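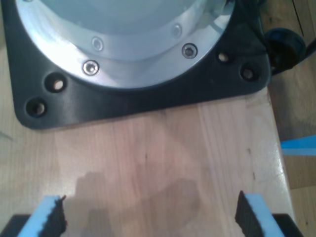 Chapter 4: What a Store Costs Before It Sells Anything

I got my first lesson in retail rent from Gunvor Berge, who ran a housewares shop called Brusier when I was fresh out of school and sure I knew everything. She asked me what her biggest worry was, and I said customers, and she laughed at me (kindly!) and pulled out her lease. Rent is a fixed cost, and a fixed cost sits there like a metal housing held down with hex socket-head bolts – a slow October won't budge it. Sell 1,000 teapots or sell 10, the landlord at Stasholm wants the same check.

Variable costs are a different animal. Every teapot she sold had to be bought, boxed and bagged, so those bills went up and down with the register. In this chapter we'll sort one shop's bills into the two piles, and then work out how many sales it takes to cover both. Grab a calculator – we start with the rent.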